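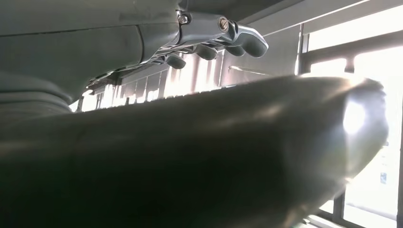 Before the first run of the day, the operator must do the start check, and it is always done with the arm at rest. At Gaston we wrote this page after two cells had two different habits, and new people did not know which one to follow. Begin with the wrist camera. Daylight is the usual trouble: when a window is behind the hand, the glass goes white and a bright spot can sit on the finger close to the lens, so the edge of the tip becomes hard to judge. Close the blinds fully or turn the station, and take a new test picture. Then look at the screws of the mounting bracket. If one has moved from its paint mark, do not tighten it yourself - write it in the Londar log and call maintenance.

Next comes the clear zone. Nobody stands inside the reach of the arms when the power is on, also not "only for a second". The stop button must be within reach of the operator, and you press it once each morning to see that it works. If it fails, the station stays off.

Set the speed limit to 10 percent for the first 8 picks. After this you may go to the normal speed of the recipe.

Weighing and sorting of mailer bags

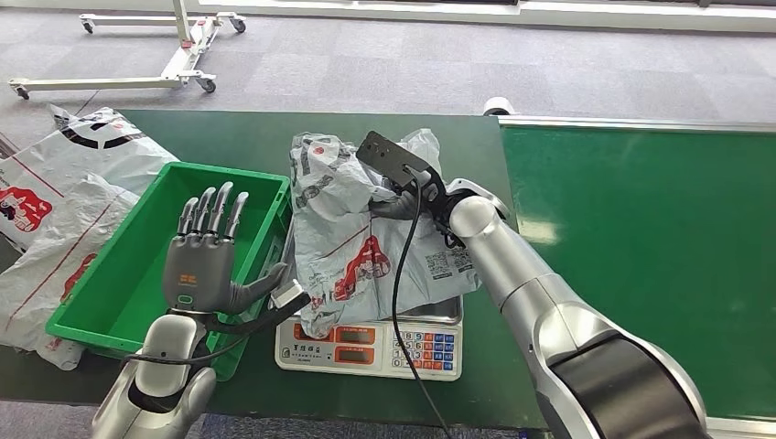
Reading time: 2 minutes

Keep the crate beside the scale and check that it is empty before you start a new batch. Zero the scale with nothing on the platform. One bag at a time goes on it.

The gripper should take the bag by the gathered top and not by the label. A QR code with a fold in it is often refused by the reader, and then the parcel must be entered by hand. While the gripper holds the bag, the weight is not valid. Open the gripper, wait until the number is stable, and record it then.

Look also at the cables. A cable which hangs in front of the scale may touch the platform or catch on a bag, so fix it along the arm with enough slack for the full turn of the wrist.

At the end of the shift, park both arms, switch off the power and sign the Londar log. Changes to this procedure go through the Grastov safety sheet, revised every December.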